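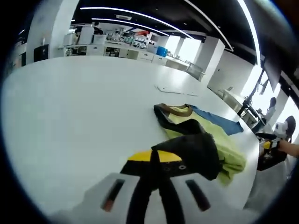 Does a local news site have to say when it has changed a headline after publishing it?

Wubit Tsegaye

A news site doesn't generally have to flag every small change to a headline, but a decent one will add a note when the meaning has changed, and you are entitled to ask the editor for one.

hedgerow_pam

Wubit Tsegaye, adding more detail

Thank you Pam, that was quick! I should have given you all a bit more to go on, so forgive me if this runs long.

The site is the Trestano Messenger, which I've read since we moved here and which I do like on the whole (their allotment column is lovely, and they were very good about the floods). Back in June the council put out its plan for the Gidey Road bus depot. The Messenger had it up at breakfast under the headline "Depot plan will gut evening buses". By teatime the very same story, same web address, same picture at the top, was called "Council sets out fresh timetable for evenings". I read it through twice and I'd swear the body was the same as well, apart from one paragraph about Sunday services which had gone up to the top, and the man from the passengers' group, who had slipped down to the last line.

Now, I'm not saying the first headline was fair. "Gut" is a strong word and the plan drops only 2 routes. But people had been sharing it all day, and there were 926 comments under it by the evening, most of them cross about a headline that wasn't there any more. Anybody arriving late must have thought the whole town had lost its marbles over a timetable. There was no note at the bottom, only the usual "updated" with a time next to it.

My husband thinks somebody at the council rang up. I think it might just as easily be a sub-editor coming on shift and not liking the first one. I don't want to accuse anyone of anything, I'd simply like to know what's reasonable to ask for and how to word it so I don't sound like a crank. I've also got no proof of the first version apart from what my sister-in-law forwarded me, and she only sent the link, so of course it opens with the new headline on. 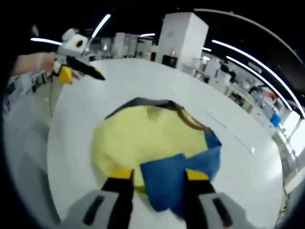
Tolly of Nelisex

Hello Wubit, I spent a good many years on the desk of a small weekly, so let me try to give you the view from the other side of the counter, and do skip ahead if I go on. Headlines get changed all the time and most of it is dull. Somebody spots that it's too long for a phone screen, or it repeats a word from the story next door, or the early person wrote it half asleep. On paper you were stuck with what you'd printed, so a correction had to be a separate thing that went in the following week. Online the temptation is to smooth it over and carry on. What you want from them is a short note sitting on top of the story, the way that blue cloth is folded on the crumpled yellow one: the big untidy thing is still underneath, you can still see plenty of it, and the small neat thing is plainly a separate piece resting on top of it. A note like "The headline of this article was changed in the afternoon, an earlier version said the plan would gut evening buses" would do the job in one line, and it would have made sense of all those comments too.

As for what to ask, I'd keep it very plain. Give the address of the story, the old wording and the new wording, and the times you saw each as near as you can. Then say what you'd like, a note on the page. Leave the council out of it altogether, however strong your husband's feelings are! The moment you suggest that somebody was leaned on, the editor has to defend the staff, and you'll get three paragraphs about independence and no note. You can always ask the open question, "could you tell me why it was changed?", and see what comes back. Quite often you get a perfectly friendly answer.

On proof, you may be better off than you think. When a link is shared on social media, the little preview card that comes with it often keeps whatever headline was there at the time, so have a look at the posts from that morning and see if any of them still show the old one. Look in your emails too if you get their morning newsletter, because that's sent and gone and they can't reach in and alter it. The words in the web address itself sometimes stay as they were when the headline changes. And some of the comments will very likely quote it. Take a screenshot of anything you find, with the time showing if you can manage it.

I'd send it to the editor by name, not to the general newsdesk address, where it will sit under a heap of press releases. Give them 11 days or so, then send one polite reminder. After that, look at the bottom of the home page for a complaints policy. It should tell you which outside body they answer to, if any, and how long you have to go to them. Do check that time limit before you settle in to wait, as June is getting on for a while ago now.

One more thought and then I'll stop. The order of the paragraphs matters more than people realise. If the passengers' man really did go from near the top to the last line, I'd mention that in the same letter, as a second point, kept short. Fewer people get to the last line than any of us who wrote for a living would care to know.

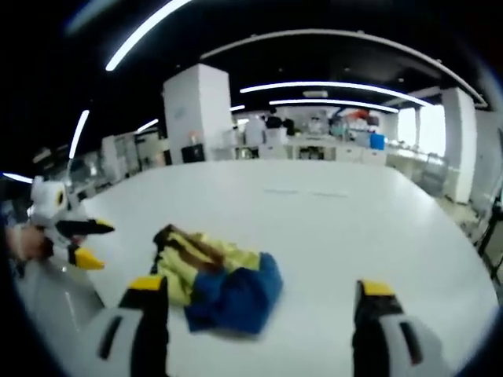 hedgerow_pam agrees with nearly all of that but would send the letter to the letters page as well, because in her experience an editor who might print a complaint reads it more slowly. She also wonders if a headline being softened is always worse for readers, seeing that "gut" was pushing it a bit for two routes, and says she'd have been just as annoyed to find it changed the other way round with no note.

Wubit Tsegaye

You are both very kind. I've been back through my emails and the morning newsletter is there, old headline and all, sent at ten to eight! I had no idea I'd kept it. And Tolly, you were right about the web address, it still has "gut-evening-buses" in it, plain as anything, I must have looked straight past it.

Pam, I take your point about it going the other way. I've put a line in to say I'm not asking for the first headline back. My first draft came to 1052 words, which my husband thought was on the short side, so I'm cutting it down tonight and leaving out the bit about the floods.

jireo_reader

just email them, they changed one for me once. took a while though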